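Protley Automation Lab
Posts in thread, 6th October

1/ The Protley Automation Lab has completed its first comparison of two grippers for tabletop dish handling. A summary of the method and early results is given in this thread. The full report will be released later in October.

2/ The two units under test were the Jallus parallel gripper and the Montoya angled-finger gripper. Both were mounted on the same arm and driven by the same Pudach controller, with no change to speed limits between runs.

3/ Testing was led by Emiliano Collado and Nattawut Thepsuriya. A total of 1,168 grasp attempts were logged, divided evenly between the two units.

4/ Flatware proved the harder category. Forks standing in a bundle were often lifted two at a time by the Jallus unit. The Montoya unit separated them more reliably but required a slower approach.

5/ Bowls were grasped at the rim. The Jallus unit needed a wider opening and touched the tabletop on 13 attempts, each of which was recorded as a fault. The Montoya unit did so on six.

6/ Cable routing affected the results more than expected. A short loop pulled at the wrist when the arm reached across the table. The loop was lengthened and some 11 early runs were repeated.

7/ The standard layout places a perforated white basket toward the far side of the table, holding forks, a knife, a brown plate on its edge and a pair of chopsticks. The bowl is set nearer the arm. 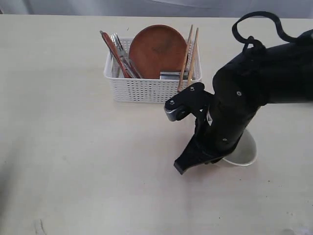 8/ Next steps
Tiago Amaral will repeat the bowl trials with softer fingertip pads on both units. Controller settings will remain fixed so that the two sets of results can be compared directly.

9/ Requests for the test protocol may be sent by reply to this thread. Partner sites that wish to run the same layout should confirm their table height and arm mounting position with Bogdan Zamfir before starting.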